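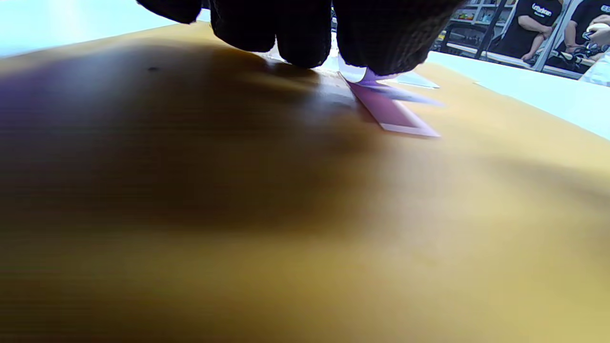 Plurura covers one bench task: taking the cover film off adhesive strips and laying the strips flat. April release, 123 clips, 19 strip colors. Each clip is labeled with a start point, a first lift and a full release. First lift is marked once the film curls up at the fingertips, as on the pink strip with the dark knit glove over it. Clear sheets lying beside a strip get the label `sheet` – they are never merged with `film`.

By Ginette Royer, April
2 min read

## Known issues

- Film edges are hard to place in hand shadow. Iara Bravo relabeled 45 of these.
- `release` is missing where the film tore.

Last updated: April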